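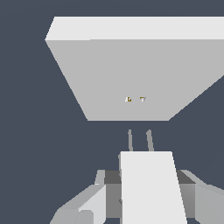
Anneli Koivisto told me that silence in a house is never complete, and that people who move from the city to Mäkelä are often disappointed by this in the first week. They expect nothing at all, and then they hear the refrigerator.

I came to Mäkelä in December to write about quiet. The village has one shop, a closed school and a choir with 11 members. Koivisto moved here seven years ago from an apartment above a tram line. For the first four months she slept badly and kept the radio on at night, very low, only the voices.

Aarne Nieminen was born here and does not find the village quiet. In his opinion it was quieter before the road got asphalt, when cars had to drive slowly. He can tell who is passing from the sound of the engine. While we drank coffee he did it two times, without going to the window.

At four in the afternoon it was already dark. I walked to the lake and stood there, trying to listen. My own jacket was the loudest thing.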